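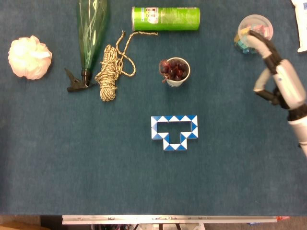
Khadija Nasr

14 min read

Chapter 5
Reaching and Grasping on a Felt-Covered Table

By the end of Chapter 4 you had an arm that was bolted down, wired and able to move each joint on command without hitting its own base. The hand opened and closed. In this chapter the arm begins to work on objects it did not come with, and most of the effort goes into the table, the things placed on it and the order in which you try them.

The build we follow was put together in a shared workshop in Kondia, in a bay at the back beside the drill presses. Souad Filali did the wiring and most of the mechanical work, and I wrote the control code. You can follow the chapter with a smaller arm at home on a kitchen bench or in a garage. Where the size of the arm changes the procedure, the text says so.

5.1 The work surface

A bare tabletop is a poor place to learn grasping. Light objects slide when a fingertip touches them, and a glossy finish throws back the overhead lights. We covered ours in dark teal-blue felt. The nap holds a paper cup in place against a gentle nudge, and the colour is far enough from most household items that the vision code can separate them from the background.

Stretch the felt before you fasten it. A wrinkle near the middle of the table will catch a low fingertip, and it will also appear in the depth data as a ridge. Souad stapled our first piece on a damp morning in January and it had sagged by the end of the week. The second piece was left unrolled in the bay overnight and has stayed flat.

Leave part of the surface clear. Our objects go on the far half of the table and the near half is kept as bare felt, so the hand has somewhere to set things down.

5.2 Choosing objects

Beginners tend to start with wooden blocks and stay with them too long. Blocks are useful for checking calibration, and after that they teach very little. The set used in this chapter came mostly from our own cupboards, and each item is troublesome in its own way.

The bath pouf is soft and has no edge to speak of. The hand can close on it almost anywhere, but the software has a hard time deciding where its centre is.

The green spray bottle is laid on its side. Its body is translucent, which confuses many depth cameras, and the trigger head makes the outline awkward at one end.

The rope changes shape each time it is moved. Treat the coiled bundle as the object and ignore the tail until Chapter 7.

The lime green can is a plain cylinder. Placed on its side it will roll if the fingers push before they close, so it makes a good test of approach direction.

The paper cup of grapes must be gripped lightly and kept upright. Use real grapes if you can. Replace them at the end of the day and don't eat them.

The blue and white snake puzzle can be folded into a new form for every session. Ours is often folded into a blocky T with an opening in the middle.

The clear round container holds small coloured pieces and is the hardest item in the set. The fingers have to come over the rim without striking it, and the pieces inside are small compared with a fingertip.

5.3 Before you power the arm

Our controller is a Trerkeck board with its speed limit set to 3000 in the configuration file. The units are internal to the board and have no direct meaning in metres per second. If you use a different controller, begin at its lowest setting and raise it in small steps.

Work through the following before each session.

Check that the stop button can be reached from where you will be standing.

Pull gently on each cable at the forearm and confirm that it does not tighten when the wrist turns.

Move the arm by hand to both ends of the table, with the power off, and watch for contact with the rail.

Open and close the hand five times under power, well above the felt, before any object is placed within reach.

5.4 The first reach

For a first exercise, place a single object on the felt and leave the others in their box. Command the hand to a point directly over the object, stop there, and compare the position of the fingertips with the position your software reports. An error of over a finger's width should be traced and corrected before you go on to Section 5.5, where the fingers close for the first time.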